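Septiembre | Por Abla Hattar

Visita a Granon, el estudio donde se graba «Los Gresa»

Llegar a Granon desde el centro de Fikville lleva dos autobuses y un tramo a pie junto al canal. La productora Bunnag abrió sus puertas a prensa y seguidores para enseñar los decorados de la comedia familiar que Lawal Ogundipe protagoniza con su mujer en la ficción y, desde la segunda temporada, también en la vida real.

La visita empezó a las diez con un café en la recepción. Nos repartieron en grupos de hasta 618 gramos de equipaje, bromeó el guía al ver el tamaño de nuestras mochilas, y hubo que dejarlas en consigna. Los móviles se podían llevar, pero sin flash.
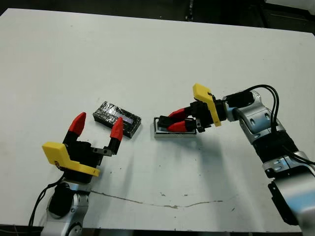
Ogundipe apareció a media mañana, en chándal y con el guion doblado en el bolsillo. Contó que el rodaje de la nueva temporada le ha cambiado los horarios y que la familia cena ahora a las siete. Habló del reparto, de su hija mayor, que ya pide papel, y de los rumores de separación, que calificó de «cosa de gente con tiempo libre». Sobre una mesa blanca había una cajita negra, y alguien del grupo quiso saber si guardaba el anillo de la boda de ficción. El actor se rio y pasó a la siguiente pregunta.

Después vimos la cocina de los Gresa, bastante más pequeña de lo que parece en televisión. Los armarios altos no se abren y la ventana da a una lona pintada. En el salón sigue el sofá verde del primer episodio, retapizado por segunda vez. No dejan sentarse.

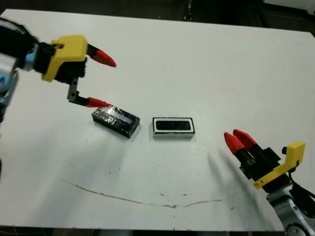
La boda y lo que vino después

La pareja se casó sin prensa y sin exclusiva. Ogundipe dijo que invitaron a casi todo el equipo y que el pastel llegó tarde. De su esposa, que no estaba en Granon ese día, comentó que lee los guiones antes que él y que le tacha los chistes malos. Llevan 4 años juntos y discuten, según él, por el volumen de la radio.

Le preguntaron si trabajar en pareja cansa. Respondió que el primer año fue difícil, porque se llevaban las escenas a casa, y que ahora tienen la norma de no ensayar después de cenar.
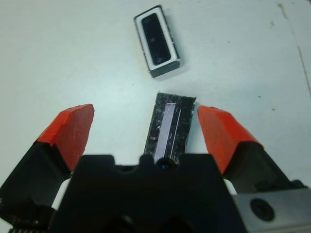 También confirmó que los dos seguirán en la serie una temporada más. De la película que se ha mencionado en algunas revistas no quiso hablar, y la responsable de prensa cortó el turno poco después.

La salida fue por la tienda, con tazas y camisetas a precios altos. Firmó autógrafos en la puerta hasta la una y media.

Noticias relacionadas
Los Gresa: quién es quién en la nueva temporada
Fikville se llena de rodajes
Bunnag busca figurantes para otoño

Contacto | Aviso legal | © Todos los derechos reservados | Volver arriba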